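Demonstration collection in simulated kitchens

Demonstration collection in simulated kitchens is the practice of recording examples of household tasks inside a computer-rendered room, for use in training a learned controller for a robot arm. An operator steers the simulated arm through a task, and the software stores what the arm sensed and what it was told to do at each step. The stored runs are then used as training data, most often for imitation learning, in which a model is fitted to reproduce the operator's commands from the same sensor readings.

Terminology

A single recorded run is called a demonstration or an episode. A task is a goal stated in one sentence, such as moving a pan from the counter to a burner or turning a knob. A layout is the arrangement of cabinets, counters and appliances, while a style is the set of surface materials applied to it. The same layout may be used with many styles. The term scene is used loosely and may mean a layout, a layout with a style, or both together with the loose objects placed in them.

Recording

Operators work with a hand controller, a 3D mouse or a small copy of the arm whose joints are read directly. Commands are recorded at a fixed rate, commonly 20 per second. Each step holds the joint positions, the gripper state, the pose of every movable object and the command sent. Camera images are often left out at this stage and rendered later from the stored poses, which keeps the files small and allows cameras to be added or moved after the fact.

An episode begins with a reset, in which the objects are placed at random within limits set for the task. It ends when a success test written for the task is met, or when a time limit runs out. Success tests for cooktop tasks usually check that the base of a pan lies within a set distance of a burner center and that the gripper has let go. Knob tasks check the angle of the knob joint. Failed episodes are discarded in most collections but kept and labeled in some.

Expansion of recorded data

Human recording is slow, and many collections enlarge a small source set by machine. The recorded motion is cut into segments, each tied to one object. When the object is placed somewhere new, the segment is shifted to match, the pieces are joined by short connecting moves, and the result is replayed in the simulator. Only replays that pass the success test are kept. The yield varies widely by task. Placing a pan on a burner tolerates small errors, while turning a small knob does not.

The Zarnau kitchen set is one collection built this way. It covers 12 tasks in its first release, dated June 2020, with 273 source demonstrations recorded by hand and expanded to nearly 2,000. A revision in September of the same year changed no tasks but replaced the success test for knobs, which had accepted a knob that was touched and sprang back. The Cunwood set uses the same file layout but keeps failed episodes.

Quality control

Replay is the basic check. An episode is run again from its stored starting state, and the final object poses are compared with those recorded. Differences point to a change in the physics settings or to an unstable contact, for example a pan resting on its rim. The Munton viewer, a playback program, marks steps at which the arm passes through a cabinet or counter. Long pauses by the operator are usually trimmed, as a model trained on them may learn to stop moving.

Limitations

Simulated contact differs from real contact, and a grasp that holds on a rendered handle may slip on a real one. Heat, steam and grease are rarely modeled. Joints on knobs and doors tend to be smoother than those of worn appliances. Van den Broek, a test kitchen used for transfer trials, reports results for simulated and real runs separately for this reason. Mixing a small number of real demonstrations into the training data is a common remedy.

See also: Imitation learning; Teleoperation; Domain randomization

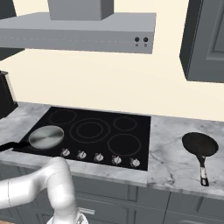
Simulated kitchen with a white robot arm at a five-burner cooktop. One pan is on the front-left burner and another on the counter to the right.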